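Home News Minutes Events Find us
Search this site Enter keywords Go

Cokutham Clothes Swap Group
Minutes of the meeting, 14 June 2019

Typed up by me, Dzintra Kivi, from my own scribbles, so shout if I've got you wrong. We were a decent crowd, a few late from the bus. Apologies from Ona Kazlauskienė, who then turned up halfway through item 2 with a lemon cake (apologies withdrawn, cake accepted!).

1. Last minutes
Agreed, once we'd fixed the bit where I wrote that the rail was sold. It was lent. It's still at the Hunt Street hall and we'd like it back before the next swap, please.

2. Money
We have 547 pounds in the account after paying for the spring swap. The hall wants 30 pounds an evening from October, up from what we've been used to, and there was a fair bit of grumbling. I said I'd ask whether they'd do us a price for a block booking. Ona thinks we should look at the school as well. Parking there is dreadful, but she's happy to go and have a chat. 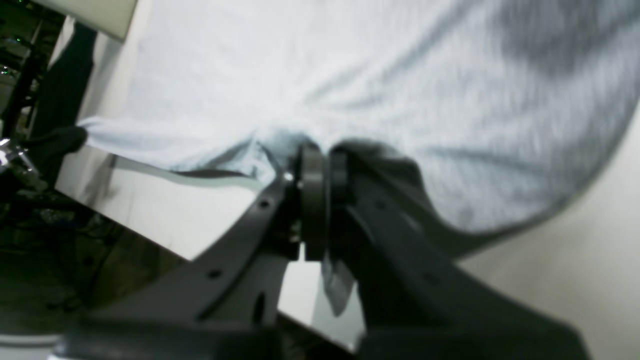 We also talked about the door charge. I'd like to keep it as it is and put a tin out for extras – most people seem to round up anyway. Agreed for now, and we'll look at it again once we know what the hall is costing us.

3. Leaflets
Joltel Print have quoted for 1,000 leaflets, and the price is good if we order before the summer. Long discussion about colour. I wanted green, the rest of you wanted yellow, so it's yellow. Please can everyone check the wording by the end of the month, especially the bus numbers, which were wrong last time and that was me. 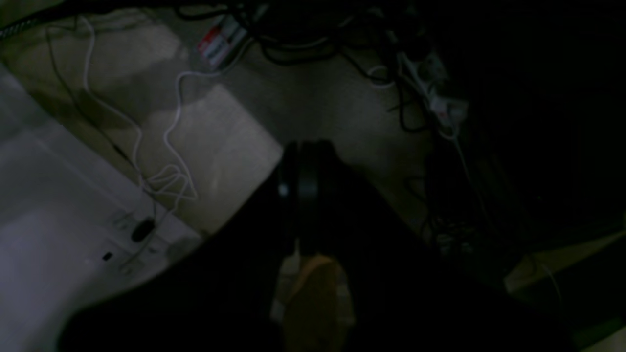

Ona will do the shops on the high street and the surgery. I'll do the library and the flats behind it. We still need a person for the estate past the railway bridge, and a bike would help.

4. Sorting and folding
We all agreed the T-shirt table was a mess by the end of the spring swap. Ona wants plain tees folded to one width and stacked by size, with the label end facing out so you can read it without pulling the whole pile down.
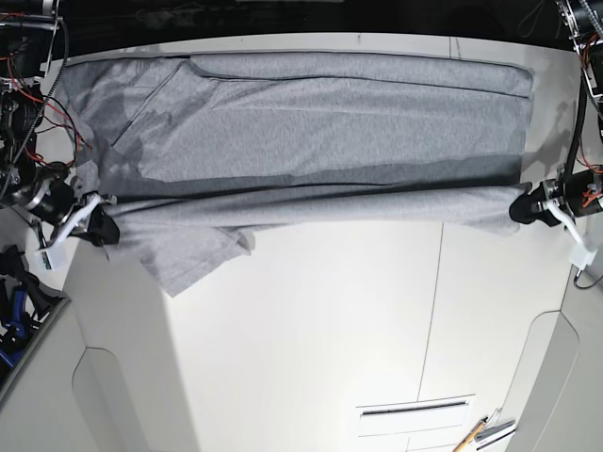

Grey T-shirt on the white table.

I'm in favour, though I did say it only lasts until the doors open. Jumpers stay folded, dresses and coats go on the rail, and anything with a stain or a hole goes straight in the rag bag, however nice the buttons are. Baby things will get their own table by the window this time, with room for prams.

Still to sort out:
- Size cards, bigger than last time. Me.
- More hangers. The Zutano café has offered us a boxful, and Ona will pick them up.
- A mirror that stands up by itself.

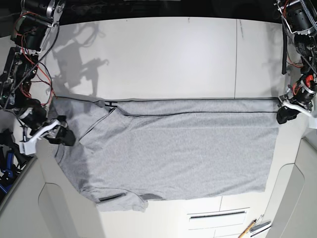 5. Any other business
Somebody left a very good umbrella at the last meeting. Navy, wooden handle. I've got it in my hall cupboard.

Ona asked if we could have a mending corner in October, with a couple of machines and people who know how to use them. Lots of yeses. She'll find out about sockets, and I'll ask my neighbour if she'd bring her overlocker.

Next meeting: same place, date to follow by email once the hall has got back to me. I'll bring biscuits.

Contact us: use the form on the Find us page © Cokutham Clothes Swap Group Back to top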